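Questions I get asked about the sourdough mornings

I started baking for other people out of my own kitchen in Ballarat, then ended up running a small class, and these days my inbox is mostly the same dozen questions in different hats. So I've put the answers in one spot. If yours isn't on the list, email me and I'll add it (eventually — I'm slow in the lead-up to Christmas).

Last updated November 28, 2024

Do I need to bring a starter?
No, you'll go home with a jar of mine. She's called Baxter, she lives on the bench next to the kettle and she's very forgiving. If you've already got one going, bring it along by all means! I love having a sniff of other people's starters, and we can work out why yours is sulking.

How long does a class run?
We kick off at nine and finish up at one, with a decent tea break in the middle. The dough you shape is one I've mixed the night before, so nobody has to sit about waiting for a bulk rise. You'll mix a second lot from scratch, and that goes home with you in a tub to finish in your own fridge.

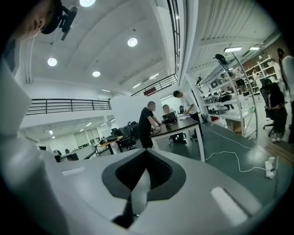
What flour do you use?
Plain old baker's flour for most of it, plus a bit of wholemeal. I buy it in big bags and split them with my neighbour Natsumi Yagi, who gets through even more of it than I do. Supermarket bread flour is fine at home. Look at the protein on the side of the packet and go for something near the top of what's on the shelf. I'd leave the cake flour alone, having made one truly tragic pancake of a loaf with it.

My loaf is gummy in the middle. What am I doing wrong?
Nine times out of ten you're cutting it too soon. I know, I know, it smells unreal and the butter's already out. Give it two hours on a rack. If it's still gummy after that, leave the next one in the oven for a bit longer with the lid off, till the crust is darker than you're comfortable with. Most of us underbake, me included for my first couple of years.

How often should I feed the starter?
If it's out on the bench, once a day, or twice when it's stinking hot. If it's in the fridge, once a week is plenty, and I've brought one back after 36 days of total neglect while I was off visiting my sister. It had grey liquid on top and smelled like nail polish remover. I poured the liquid off, kept a teaspoon from the bottom, fed it three days running and it was right as rain. Pink or orange streaks, or anything fuzzy, and it goes in the bin, no rescuing that one.

Do I need a Dutch oven?
It helps, but don't go spending big. A heavy casserole with a lid does the same job, and so does an old enamel roaster from the op shop. Mine cost me 17 dollars and has a chip out of one handle. Chia-hao Fu, who came along in July, bakes his on a pizza stone with a tray of boiling water underneath, and his crust is better than mine, which I'm trying to be an adult about.

Can you cater for coeliacs?
Sorry, I can't. There's flour in every crack of my kitchen and I wouldn't feel right telling anyone it was safe. There are some excellent gluten-free bakers about, and if you're stuck I'll happily point you at one.

Can I freeze the bread?
Yes, and you should! Slice it first, once it's completely cool, and bag it up with as much air squeezed out as you can manage. Then it's straight from freezer to toaster.

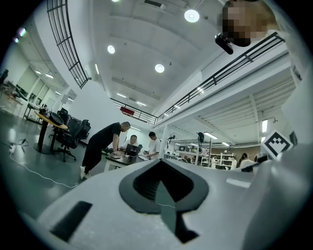

I freeze the dud loaves too, the ones that spread sideways, and blitz them into crumbs when I've got enough for a batch of schnitzels. Heels get saved for bread and butter pudding. A whole frozen loaf is also fine if you've got the room for it, but take it out the night before and give it ten minutes in a hot oven to bring the crust back.

What if I have to cancel?
Let me know a couple of days ahead and I'll shift you to another date, no dramas. Any later and the dough's already planned, so I can't refund you, but you're welcome to send a mate in your place.

Can I buy a gift voucher?
You can. I email them out with a blank spot for the name, and they're good for three years. Tell me if the person's a total beginner and I'll pop in my one-page cheat sheet with the feeding ratios on it.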